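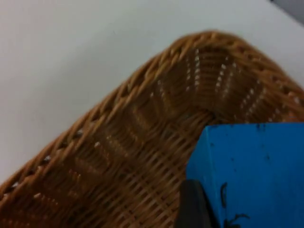 Questions we hear about the Burkar sessions

What counts as one example?
One try at one task, from the moment you take hold of the controls until you press the pedal to stop. Most people settle in at a minute or so each, and there's no prize for hurrying!

What if I drop something or miss the basket?
Keep going if you can, pick it up and carry on. We're very fond of those ones, as the system needs to see how a person recovers (and we all drop things, believe me). If it rolls off the table, stop and mark the try as spoiled.

Do I have to move the same way every time?
Please don't. Come in from the left, come in high, turn the basket a little between tries. The 976 examples we had by January were far too alike, and the arm got lost whenever the basket moved.

How long is a session?
Eleven tries, then a break, then more if you feel like it.

Who do I ask if I'm stuck?
Kelly Cheetham looks after the Burkar bookings and is happy to talk you through it, even twice.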